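Notes for the Maltham talk – packing food and kitchen things for a short let

Slot is 4 pm. Liliana Donati introduces, then straight in.

**Opening**

Say who I am and where I work. Skorkton has 349 short lets on its books, and most people arrive with one suitcase and no idea what's in the kitchen. Ask for hands: who has opened a case and found sauce on a shirt? Wait for the answers.

**Lay it out first**

Everything goes on a table before any of it goes in the case. Plates and bowls too, if you're bringing your own. Case flat, next to the food, so you can judge the size of things against it. A rigid shell won't stretch for one more bowl.

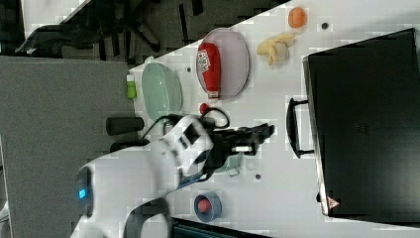 Then sort by what can leak, what can bruise and what can break. Ketchup is the usual trouble. Tape the cap, bag it, and keep it away from clothes. Small bottles get the same treatment. Fruit is for the trip. A banana in the bottom of a case is a bad idea, so put it in your hand luggage or eat it before you go.

**Plates and bowls**

Oval ones waste less room along the side of a case than people expect. Wrap each in a towel you were taking anyway. Bowl goes in rim down, socks underneath.

**The Findincombe story**

Keep this short. Six of us, 4 cases, one jar of honey. Amos Kowalczyk was in the room last time and tells it better – if he's there, let him.

**Weight**

A 300 g bottle doesn't sound like much. Add a plate, a bowl and the fruit, then lift the case by its handle before closing up.

**Questions**

Someone will ask about glass. Answer: buy it there.

Handouts are by the door. Hájek slides are at the back of the deck, skip if running over.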